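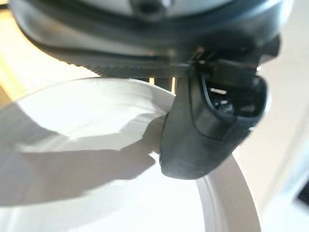

Figure 3. View past the dark gray gripper housing, with one black finger pointing down.

4.2 Session length and attendance at regional sales meetings

The second part of the study looks at how the length of a session relates to whether people stay for it. We used badge records from sales meetings run by two firms, Jornden and Doseck. Both firms hold a yearly meeting for their field staff and both scan badges at the door of each room, on the way in and on the way out. The combined records cover 3,083 attendees. People who registered but never picked up a badge were removed before any other step.

A session was counted as attended if the badge was scanned in before the first third of the session had passed. It was counted as completed if there was no scan out before the last five minutes. This rule is stricter than the one used in most planning guides, where a single scan at the door is enough. We chose it after looking at the Doseck records, in which many people scanned in, stayed briefly and moved to a room across the hall. Under the looser rule those people would have been counted twice for the same time slot.

Sessions were sorted into short, medium and long. Short sessions ran for 20 minutes or less. Medium sessions ran up to an hour, and anything beyond that was treated as long. Meals, award dinners and the opening address were left out. The opening address was required for all staff at both firms, so attendance there says little about what people would have chosen.

Completion was highest for short sessions and lowest for long ones at both firms. The gap was wider at Jornden, where most long sessions were product briefings held after lunch. At Doseck the long sessions were mainly workshops with assigned tables, and people at assigned tables tended to remain until the end. We can't separate the effect of the tables from the effect of the topic with these records, as no workshop was held without assigned seating.

Time of day also mattered. Sessions that began at 9 a.m. had many late arrivals, but those who came usually stayed. Sessions that began after 3 p.m. showed the opposite pattern – prompt arrival, then a steady flow of exits. Planners at both firms had placed their less popular topics late in the day, and this probably explains part of the difference.
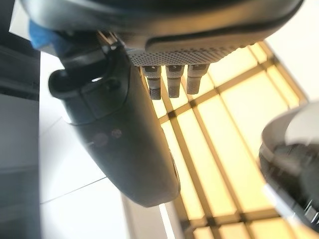

Room size had a smaller effect than we expected. The main hall at the Tully center, used by Jornden, seats 4,000 and was never close to full during the sessions in our sample. Completion there was nearly the same as in the smaller rooms upstairs once session length was taken into account. Distance between rooms may be more important. Attendees with back-to-back sessions on different floors were more likely to leave the first one early, and the printed schedule allowed no walking time between them.

Both firms used the Clurell scheduling tool to build their programs, and it exports planned start and end times only. Where a session ran over, we took the end time from the largest cluster of exit scans. In 4 cases no clear cluster could be found, and those sessions were dropped.

Two limits should be kept in mind. Badge scans record presence and give no measure of attention. Managers at Jornden could also see their own team's records during the meeting, while managers at Doseck could not, and staff who knew this may have stayed longer than they otherwise would. The survey answers in Section 4.3 cover this second point in more detail.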